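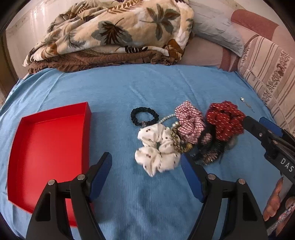

Department of Household and Family Studies, Barredo College — Domestic Objects Group

**Figure 1.** Hair accessories on a light blue corduroy-textured bedsheet, with an open red tray at the left. The tray is empty.

## 4. Small things without a place

### 4.1 What the container claim says

Advice on tidying small personal items rests on a claim that is seldom tested. Put a container where the items pile up, the claim goes, and the items will end up in it. Hagedorn calls this the "near tray" rule and treats it as settled. The household guides we reviewed in Section 2 repeat it in one form or another, usually with a drawing of a dresser top, and none of them says how the writer knows.

We began the study willing to believe it. We are less willing now. This section deals with hair accessories only, which made up a larger share of the inventory than we had planned for and which gave the coders more trouble than any other group of items. Of the 675 items entered across the 9 households, 400 were worn in or on the hair, or were thought to be. The second part of that sentence matters and we return to it in 4.3.

### 4.2 Where the pile forms

Ellwood's earlier work placed the pile in the bathroom. That was reasonable. People wash and brush their hair there, and the ties come off there. In our households the bathroom was a minor site. The bed came first, then the dresser, then a group of places we coded as "soft seating," which includes one beanbag.

We don't think the bed is where these things are kept. It is where they are emptied out. Several participants said that when they wanted one particular scrunchie they turned the whole lot onto the bed, took what they wanted and left the rest for the evening. If that account is right, a pile on a bed says very little about storage. It says that somebody was looking for something. A survey which visits at four in the afternoon will find the pile and call it clutter; one that visits after bedtime will find it moved, since the bed is needed.

This is a problem for us as well as for Ellwood. Our visits were made between breakfast and early evening. We have no night data and can't rule out that a good part of what we recorded as unstored was put away a few hours later.

Figure 1 shows the kind of arrangement on which the near tray rule ought to do best. The tray is shallow and open at the top, so there is no lid to lift and no drawer to pull. It lies on the same bed as the accessories. Every condition named by Hagedorn is met: the container is close, in plain view and easy to reach into. At the moment recorded, the accessories are on the sheet.

It would be unfair to rest much on that. A single view can't tell us whether the tray is about to be filled or has just been tipped out, and both are consistent with what is there. Our point is narrower. Nearness was scored in the older studies from views of exactly this sort, and the older studies took a nearby container as evidence of a storage habit. The two are different things, and nothing in the view joins them up.

### 4.3 What counts as one item

Sakamoto's coding sheet, which we adopted with small changes, has five classes: ties, clips, pins, bands and "other." It assumes that an item can be recognized on sight and that its edges are clear. With hair accessories neither can be taken for granted.

Consider the group in Figure 1. Some of it codes without argument. The large cream-white scrunchie with small brown polka dots is a tie, and so are the pink and white gingham one and the dark red one with short white dashes. The black claw clip is a clip, and the sparkle along its edge makes no difference to its class. After that it gets harder.

The thin black satin scrunchie carries a small dark bead ornament. Soriano coded it as one item, a tie with decoration. Tan, coding separately, did the same but flagged it, on the grounds that ornaments of this kind come off and are then found alone. He had a point: elsewhere in the inventory we have loose beads and bows with no tie to belong to, and each of them was counted as a full item. A household with old, worn accessories will therefore score higher than a household with the same accessories in good repair. The sheet makes no correction for this.

The strand of white pearl beads was worse. It loops away from the black scrunchie toward the right, behind the polka dot one. Is it a band? Part of a tie? A necklace that came along with the rest? We entered it under "other," and we would not defend that with any energy. The small fuzzy gray-brown pom-pom next to the red scrunchie went the same way. It could be the end of a hair tie, or it could have dropped off a hat. The leopard-print accessory lies partly under its neighbors, and on the view alone we couldn't say more than that it was tan and brown and meant for hair.

Then there is the slide, or bobby pin, lying by itself above and to the right of the red scrunchie. It is thin and silver, with a bit of sparkle at the tip. Tan wrote "pin." Soriano wrote "clip." Both were following the sheet.

Across the full inventory 200 hair items went into "other." That is half of everything we coded as hair, and a class holding half of the material is hardly a class. Sakamoto reports a much smaller remainder. We wrote to ask how doubtful items had been handled and learned that coders were told to choose the nearest of the four named classes. That produces a cleaner table. We doubt it produces a better one.

### 4.4 Sorting by kind

The second common claim is that small items stay tidy when they are sorted by kind, with the scrunchies in one place, the clips in another and the pins in a third. Two of the storage products handed out during the trial were built on it. The Etgate insert has fixed cells. The Lendis box has dividers that can be moved. A third, the Keta dish, has no divisions at all and was included for comparison.

We expected the divided products to do better and can't show that they did. In the households given the Etgate insert the cells were filled at the first visit and, by the August visit, were mostly holding a mixture. One cell in one household was full of coins. The larger scrunchies did not fit the cells and were laid over the top, where they hid what was underneath. A puffy, gathered scrunchie of the polka dot type takes up far more room than its weight suggests, and it springs back when pressed down. It is hard to believe that whoever set the size of the cells had one to hand.

The movable dividers of the Lendis box solved the size problem and brought in another. Participants moved them once and then took them out. When asked why, one said the box was nicer without them. We recorded this as "preference," which explains nothing.

What people did seem to do, without being told, was sort by use. The plain ties for school or sport were kept on a wrist, a door handle or a gear stick. The showy ones were kept together whatever their type, so that a claw clip with glitter sat with a satin scrunchie and a string of beads. Sorted by kind, such a group looks like a muddle. Sorted by occasion, it may be perfectly orderly. Figure 1 could be read in that way, as things to dress up with, but so could nearly any handful of patterned accessories, and we would rather leave the reading open than add one more guess to the literature.

### 4.5 How far this goes

The sample is 9 households. All of them agreed to have their belongings looked through, and people who agree to that may differ from people who don't. The products were given away free, which tells us little about what anyone would do with something they had chosen and paid for. Nor did we separate children's things from adults' things. Soriano thinks we should have, and the point is conceded — a ten-year-old's collection and her mother's are probably different problems, even where they share a drawer.

There is also the matter of whether any of it needs fixing. The guides assume that a heap of scrunchies is a failure of some kind. Few of our participants thought so. They complained of losing pins, which are small and slip into the folds of a sheet, and of never having a plain black tie when one was wanted. They did not complain of the heap. If a household can turn everything out on the bed, see it all at once and pick, then the heap is doing a job that the cells of an insert do rather badly.

We therefore report the container results in Table 3 as they stand, without the "tidiness score" used by Hagedorn. The score gives full marks to an item inside any container and none to an item beside it. By that measure the coins in the Etgate cell did very well. For the later sections we use a plainer test, asking the participant to find a named accessory and noting whether she could. It has faults of its own, the chief one being that people often name the item they already know the whereabouts of, and these are taken up in Section 5.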